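About us

Trandholm Workshop is a shared workshop with a robot build going on inside it. We are a members' club, set up in May 2014 by people who had run out of space at home, and we rent the first floor of a former shirt warehouse. There are benches, a metalwork room, a small electronics room and a furnished room at the back, where most of the robot work is done.

Members work on whatever they like. One restores radios and another makes clock cases. The rest of this page is about the group project, as it is what most people write to us about.

What we are building

The project is called Jostalow. It is a pair of arms on a wheeled base, meant to do light jobs in an ordinary house: opening a drawer, putting something in it, closing it again. It is being built by people with day jobs, from parts we can make ourselves or buy with the subscription money. So far the base drives, one arm is complete and the second arm is waiting for its wrist.

The first version was built in Touran Shirazi's spare bedroom. It had one arm bolted to a chest of drawers and it could press a doorbell. When the second version would no longer fit through the bedroom door the whole thing came here, and Touran has led the build since then.

We started by writing the arm movements by hand. A drawer took weeks to get right and then failed if the base had been parked slightly crooked. Since last year we have worked the other way round. A person does the job first, using a pair of hand-held grippers with the same sort of jaws that the arms will have, and the movement is recorded. Each gripper has a cube on the back printed with black and white markers, so that its position and angle can be worked out from video. The recordings are then used to train the arms.

Working by hand has told us a lot about the grippers themselves. If a person cannot manage a drawer front with two jaws, there is not much point in asking the arm to do it. The jaws have been redrawn three times as a result, and the next set will probably be a little narrower at the tip. 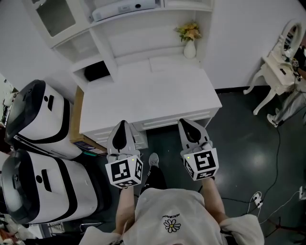 Jostalow Build Group, Trandholm Workshop

The build group is open to any member. You do not need to be able to program. We need people who can solder, people who can use a lathe, people who are tidy with cables and people who will open and close drawers for an hour with a gripper in each hand. That last job is harder on the forearms than it sounds, so we swap over often.

Work is split into benches. The arms bench looks after joints, motors and the wrist. The base bench has the wheels, the batteries and the emergency stop. The recording bench runs the sessions in the back room and checks what comes out of them. You can move between benches, and most of us have.

The recordings

We keep a log of every session. At the last update it held 1,743 recordings, of which 1,193 were good enough to use. The others were dropped for various reasons – a marker turned away for too long, a hand in front of it, a start button pressed late. We keep the dropped ones on a separate disk in case a better method can make something of them.

Drawers make up the largest part of the log. After that come cupboard doors, then picking things up from a flat surface and setting them down somewhere else. Cloth is on the list for later. We have tried it twice and the results were poor.

Nothing is recorded in the back room without the people in it knowing. A sign goes on the door during a session, and anyone who would prefer to stay out of the recordings can use the other rooms as normal.

The rooms

The back room is fitted out with house furniture, as a robot that can only deal with a laboratory table is of little use to anyone. Members have given most of it. If you are getting rid of something with drawers, doors or awkward handles, please ask us before you take it to the tip. We cannot take beds or anything upholstered.

The metalwork room has a lathe, a pillar drill and a bandsaw. You need to be shown how to use each of these before you use it alone, even if you have used one elsewhere. The electronics room has four soldering stations and a decent oscilloscope, which must not be lent out.

We have two long-standing suppliers. Akbari, two streets away, cuts our aluminium plate and lets us have offcuts at a fair price. Plistadard makes our circuit boards in small batches. Neither of them sponsors us. We pay their invoices like anyone else.

Money

The workshop runs on subscriptions. The robot build has its own budget of £600 a year, and anything above that has to be agreed at a members' meeting. The motors for the second arm were agreed in this way, after a long discussion. The accounts are pinned up by the kettle and any member can read them.

We have been asked whether Jostalow will be sold. There are no plans for that. The drawings for the base are free to copy, and the drawings for the arm will be put up when the wrist is finished and we are happy that it will not pinch anybody's fingers.

Visiting and joining

Visitors are welcome on open evenings. Please write first so that someone can let you in, as the street door is locked and the bell cannot be heard over the bandsaw. Children can come with an adult but may not go into the metalwork room. The stairs are steep and there is no lift. We know this is a problem and have asked the landlord about the goods hoist at the rear.

To join, come to an open evening, have a look round and fill in the form. The first month is free. New members get a shelf and a key once they have done the safety talk, which takes around an hour.

If your question is about the arms or the recordings, put Jostalow in the subject line and it will go to Touran. Everything else goes to the general address and is answered by whoever is on the rota.

Page last updated July 9, 2018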